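Workshop notebook, hangar bench
February 4, 2024

Left mag on the trainer again. Drop on runup 118 on the right, 300 on the left, and the left is rough with it. Silvan flew it before lunch and wrote "a bit grumbly" in the squawk sheet. Not helpful. Asked him at what rpm, leaned or not, he couldn't say. Kilian leaned it out at 1800 for a minute, ran it again, still 300. So not just lead on the plugs.

Cowl off. Bottom plugs out first. No. 3 bottom was oily, the others tan and dry. Cleaned and gapped all 8, tested on the bomb tester - no. 3 fires weak under pressure, binned it. New one from the Trummer box, that leaves one spare. ORDER MORE. Rotated top to bottom as usual, new copper gaskets all round, thread lube on the first threads only (Kilian, look at no. 1, somebody was generous last time).

Harness: tested each lead at the plug end. No. 3 bottom lead leaks when you bend it near the cigarette. Found the chafe, about where it passes the baffle. The clamp had no cushion left in it at all, metal on braid. Taped for the test run only, NOT for flight. Replacement lead asked for at Moteton, Ingeborg has the order, waiting on a price.

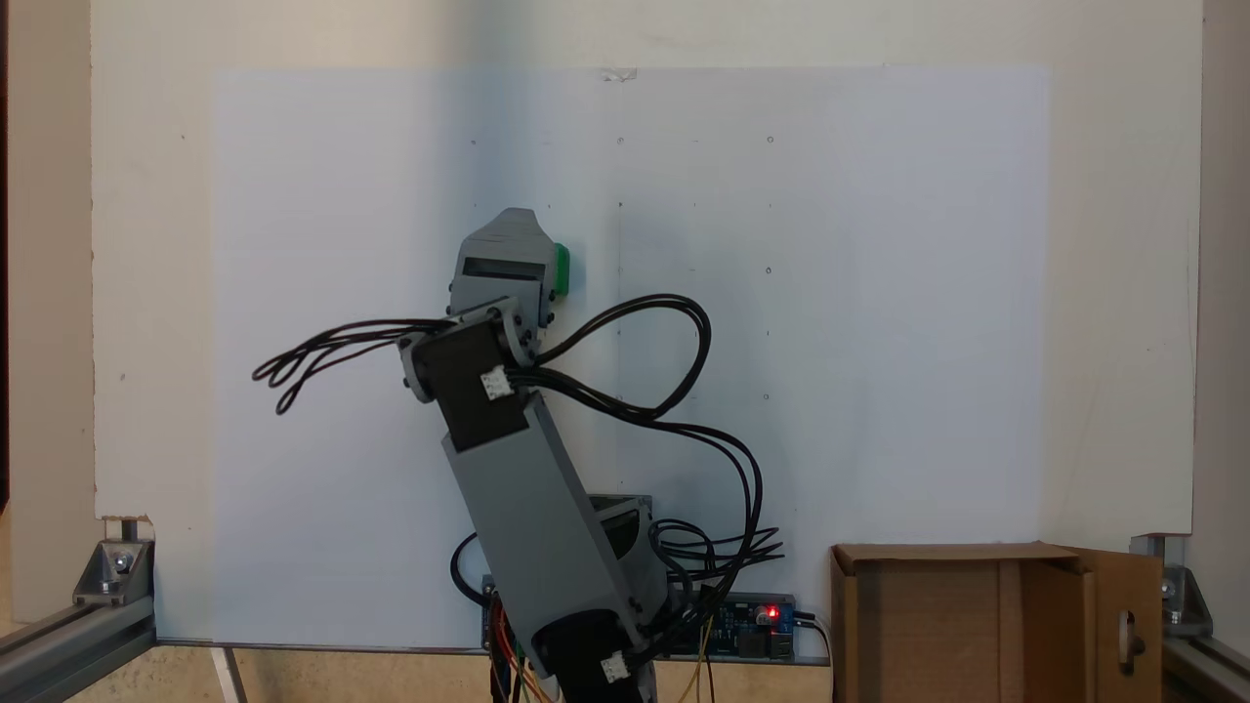
2 min read

Timing check while we were in there. Right mag spot on. Left a hair late, within limits but only just. Did not touch it yet, want the points looked at first. Logbook says left mag was last opened 379 hours ago, which leaves some room to the inspection but I would sooner do it now with the cowl off than in July with students waiting in the briefing room. Ferdinand agrees, Roswitha wants to know how long. Told her I'll say when I've seen inside.

Ground run with the taped lead and new plug: left drop much better, smooth. So the lead and plug were most of it. Didnt write the number down, hands full, will redo with the new lead anyway and log it properly.

Other stuff seen with the cowl off:

- primer line at no. 4, blue stain at the fitting. Wiped it, look again after next run
- carb heat hose has a soft spot on the underside. Order with the lead
- one baffle seal folded the wrong way, refolded
- oil door hinge pin walking out again. Staked it, again
- exhaust nuts all tight

Aircraft stays down. Tag is on the yoke and the keys are in my drawer, Silvan please don't go looking for them. Afternoon students moved to the other aircraft, Roswitha did the calls. The Undon cross country is off for now, that one needs the long range tanks.

For the instructors, I'll say it at the next meeting too: if a mag check is bad write down rpm, which mag, the drop, smooth or rough, and wether you tried leaning. Five things. Saves me half a morning.

Torque wrench reads fine against the Trorno one, so that argument is over. Put it back in its case please, wound down to the bottom of the scale.

Next: left mag off, points and distributor block, check the impulse coupling for wear. Kilian to drain the tanks sumps first and get the aircraft over to the left side of the hangar so I have the light.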